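Workshop tips: taking an old PC apart in the right order (with help from a robot)

Wednesday, August 29, 2018

I've been pulling old computers to bits for years, and I thought I had my order of work sorted. Then our group at the Astari workshop started teaching an arm to do the same job, and I've changed half my habits! The method is simple enough to describe. A person guides the arm through each step, the moves are stored, and a program compares the runs to find which order of steps leads to the fewest stuck parts. We did 101 runs, with 376 separate part removals logged between them, and plenty of what came out is just as handy for anyone with a screwdriver and a kitchen table.

Lay the tower on its side before you do anything else. Upright cases rock when you pull on them, and the arm hated that even more than I do.

Clear a path for each part before you lift it. Most of our failed removals – 17 in all – came down to a cable lying across the way out. Unplug both ends where you can and lay the lead right outside the case.

Lift drives straight up. The arm did far better when it closed on the top of the drive and rose slowly with no twist, and I now do it the same way by hand. If the drive sits in a plastic caddy, take the whole lot out together and separate them later on the bench.

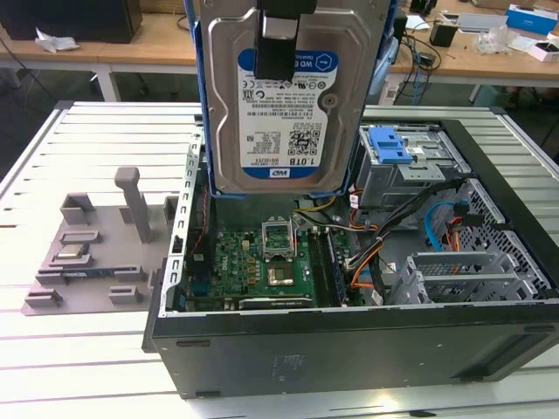 Dotell wrote in to ask whether the drives ought to come out first, before the processor, as a knock to an open socket can bend something you'll never straighten again. It's a very fair point, and we tried it both ways. Drives first was the better order in our runs, so that's what I'd do at home too. If the processor is already out, keep the drive well up until it's past the edge of the case.

Give every part its own place to land. We print trays with pockets and raised blocks, but an egg box does nicely for screws and a baking tin lined with a tea towel will hold the bigger bits. The Canadari version of our tray had the pockets too close together and the fingers kept catching the part next door. Leave a good finger's width all round.

Put the processor down as soon as it's out, and hold it by the edges only.

Stop when something sticks. We set the arm to pause, back off and try again, with 2 tries allowed before a person had a look. I've stolen that rule completely (my old rule was to pull harder). Nearly always there was a latch or a screw left to undo.

The McGrath trays are next, with deeper pockets for memory sticks, and we hope to have those runs finished in November. I'll add the measurements to this page for anyone who wants to print a set.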